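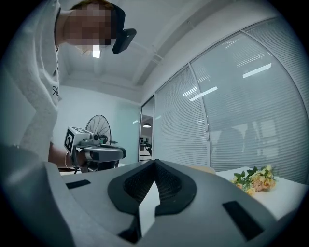 Most advice on cleaning foam furniture and cushions assumes you can pull off a cover and throw it in the washer. Plenty of pieces don't work that way. Take a big gray foam piece like this one, with a dark padded cushion on top and black mesh in the middle: you have at least three surfaces, and I don't believe one spray suits all of them. The bottles say otherwise, of course.

What you need: a vacuum with a soft brush, two white cloths, a bowl of cool water and a little mild dish soap. Skip the foam "refresher" sprays. I tried one in May and all I got was a smell.

1. Vacuum everything first. Go over the mesh slowly, on low suction. Crumbs and lint sit down in the holes, and water only glues them there.

2. Mix 2 teaspoons of soap into 3 cups of water. More soap does not clean better. It leaves a sticky film that picks up dirt.

3. Test a hidden spot and wait 8 minutes. If color comes off on the cloth, stop.

4. Wring the cloth out hard and dab the bare foam. Don't scrub — foam tears and pills, and you can't undo that.

5. Wipe the padded parts in one direction. Go around any stuck-on patches and strips, as the glue may not like water.

6. Go over it all again with the second cloth and plain water.

7. Set a fan a few feet away and leave it running on low. People swear by hair dryers for this. I don't, having warped a corner with one.

Press the thickest part with a dry cloth before you put the piece back in use. If the cloth picks up any damp, give it another night.

Updated October 9, 2018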